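**Toy kitchens, a thread. 2/7/26**

**1/** A relative asked me which play kitchen to buy for a three-year-old and I made the mistake of reading the product pages. I now have opinions. Mute me if you need to.

**2/** Every one of these things is sold as "learning." The Graden page says its sink set "builds lifelong habits of order." Does it? I had a play kitchen for years and I have a chair in my bedroom that hasn't been sat on since August. It's under the clothes.

**3/** Let's start with piece counts. Celtetti sells a set with 143 pieces. Sounds great until you read what counts as a piece. The eggs are two halves each, so that's two pieces per egg. The stickers count. The paper menu counts. I'd like to meet the person who decided the menu was a piece.

**4/** And where do 143 pieces go? The box shows them all standing in rows on a shelf that isn't included. I checked twice. The shelf is $88.

**5/** My sister-in-law bought that set two years ago. The shelf too. The food lives in a pillowcase.

**6/** People keep telling me to get wood because it's "calmer." I've stepped on a wooden carrot in the dark. I was not calm. Plastic rinses clean under the tap and if a kid chews the end of a plastic carrot you can still hand it to the next kid.

**7/** Replying to Lensa Moges, who says her daughter's wooden set still looks new after four years. Lensa, with love, does she play with it?

**8/** (She says "sometimes." I rest my case.)

**9/** Now the sink. Sellers love the sink. The Azimi one has a pump and running water, and the reviews split neatly into people who've had it one week (five stars) and people who've had it one month (where do I find a new pump). There are 1605 reviews. I read far too many of them.

**10/** Someone in there wrote "the water went down the inside of the cabinet and the cabinet swelled." That was a four-star review. What does it take to lose two?

**11/** A plain basin with a pretend faucet does the same job. The kid makes the water noise with their mouth. It's free and it doesn't leak into the cabinet.

**12/** Levente Magyar asks whether a dish rack is worth paying extra for. I went in thinking no. I've moved to maybe. It gives the stuff somewhere to go that isn't the floor, and a small kid can manage "put it in the rack" sooner than "put it where it belongs," which means nothing at that age. Means very little at mine.

**13/** But don't expect plates in it. The catalogs always show plates in it, standing up straight like in a hotel. I've never seen a kid put a plate in one of these on purpose. It fills up with vegetables.

**14/** Same with the knife. There's a knife block in the Kudel set with a slot cut for each knife, and a line on the page about "knife safety from day one." Show me the house where the toy knife is in the slot. It's in the sink, or it's in the couch.

**15/** A few people want to know what "put away" looks like in practice, as opposed to in the catalog. Pan in the basin with the knife on top of it, lid in the rack with a slice of something purple and white, eggplant up by the faucet. I'd call that a good day. Everything is at the kitchen, at least. 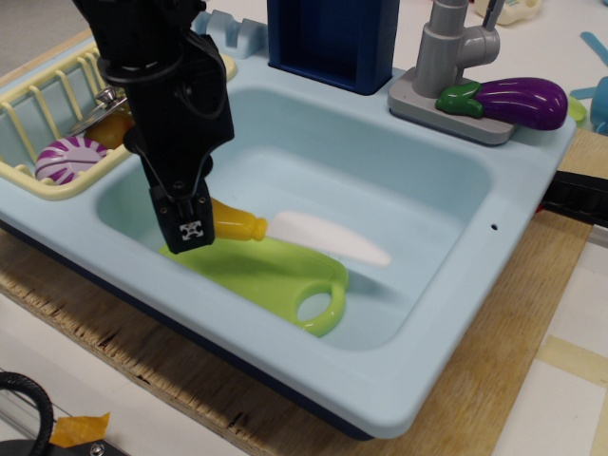 ## Part two: so what do you buy

**16/** One sink, no pump. Get a basin deep enough to hold a pan, or the pan lives on the floor.

**17/** One pan and one pot with a lid. I'd skip the seven-pan sets. They nest beautifully in the store and then you lose the middle one and nothing nests.

**18/** A bag of vegetables in loud colors. Purple is good. You can spot purple under a radiator. Beige food is a menace, the bread roll especially. We lost one for most of a year and it was on the rug the whole time.

**19/** A rack if it's cheap. I said maybe and I'm staying at maybe.

**20/** No cash register. I know it isn't kitchen stuff but they bundle it in, and it beeps.

**21/** About the "ages 3 to 8" on every box: I have never met an eight-year-old who wanted this. Figure on two good years, then a long stretch where it's a place to set down library books.

**22/** Which is why I'd look at secondhand first. There's a listing near me with the sink, the pans and a crate of food, and the seller wrote "some pieces missing." Good! That's fewer to pick up. Ask for a photo of the underside of the basin, that's where the cracks are.

**23/** Someone in the replies says I'm being unfair and that play kitchens taught her son to wash up after dinner. Maybe so. I'd want to hear from the son.

**24/** And to whoever sent me the deluxe model with the fridge, the oven light and the ice dispenser: 2000 dollars. My real kitchen doesn't have an ice dispenser. My real oven light has been out since we moved in.

**25/** The relative has read all this and is buying the Celtetti set anyway, because the box is pretty. I've offered her a pillowcase.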